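3.2 Gathering the fruit episodes

Fruit was meant to be the easy part of the Voyle set. We gave it two afternoons in September and it took most of the month. Each episode starts from a random pose in the Stolby simulator, and an operator steers the arm to a grasp through the Prutance controller. We kept 215 episodes. A further 20 were dropped, mostly for grasps that the physics engine allowed and no greengrocer would.

The pear caused the most argument. Its outline gives a fair hint of which way it points, but its skin is blotched, and the lights leave bright patches on the grey surface (Figure 2) that our first detector was fond of reaching for. We left the reflections in, on the grounds that real worktops have them too.
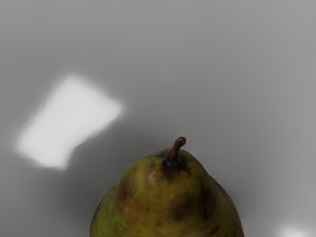
Figure 2. Simulated view of the pear, with reflected light on the surface.

3.3 Labelling

Two labellers marked every kept episode in Vasterer. They agreed on the fruit and differed on what counts as a gentle grasp.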